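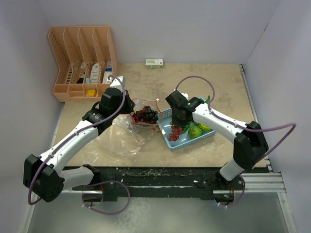 We get the same questions about the two-arm bench at the Illport shared workshop often enough that it made sense to write the answers down once. Most people ask because they've seen a video of a home robot putting away groceries and want to know if they can build one over a winter. Some of what follows will be discouraging. The grapes in the plastic bag are the item people laugh at and then ask the most about, so they get their own answer further down.

## General

**Can I build a pair of arms like these at home?**

Yes, if you have a sturdy table and patience. Assembling the arms is the easy part. Getting them to do the same thing twice took us far longer than any build guide admits, and we would treat any guide promising results in a weekend as advertising.

**What did it cost?**

The bench, rail, walls and wiring came to $1566. That leaves out the arms, which were bought separately, and it leaves out our hours. When someone online quotes a total, ask what they left out too.

**Will it put away my groceries?**

No. It will attempt a few items, set out the way we set them out, on a table we chose. Your kitchen counter has a toaster on it and a cat.

## The build

**Why are both arms bolted to one bar?**

Our first version used two separate clamps. They crept apart, and every saved position was off by a little more each evening. One long bar along the near edge fixed that. It also means that if the bar gets knocked, both arms are wrong together, so check it before you blame the software.

**Do I need the walls?**

Lucienne Deschamps says yes and I say probably. Plain walls keep things from rolling off the table and hide the clutter behind it. They also make the results look better than they would in an ordinary room, and I wish more people who post demos would mention that.

**What about the cables?**

Leave slack. Ours are purple and run outside the arms, with big loops near the right elbow and below the bar. It's ugly. We tried tying them down tight and pulled a connector loose on the first full reach. The Teston sleeve that gets recommended on the forum was too stiff for us.

## Handling objects

**Why grapes?**

Noemí Olvera wanted something soft that doesn't come in one shape. A bunch in a crinkled clear bag with a drawstring is about as unfriendly as shopping gets. The fingers catch the bag, or the string, or the tag on the string. Blocks are fine for a first test, but a good score on blocks tells you very little.

**How well does it work?**

On our last counted session, 19 tries out of 32 ended with the grapes in the basket. We counted a try as good even if a grape came off the stem. A stricter judge would give us less.

**Does a second arm help?**

Sometimes. One can hold a bag while the other reaches in. It also doubles the ways to collide, and we spent some 10 evenings on that alone.

**Is the Aitken controller worth the upgrade?**

We borrowed one and saw no difference we could measure. The owner disagrees.

## Visiting

**Can I come and try it?**

Yes, when a member who knows the bench is there. Keep your hands off the table while the arms are powered, and learn where the stop switch is first. The next beginners' evening is in October. Bring your own fruit.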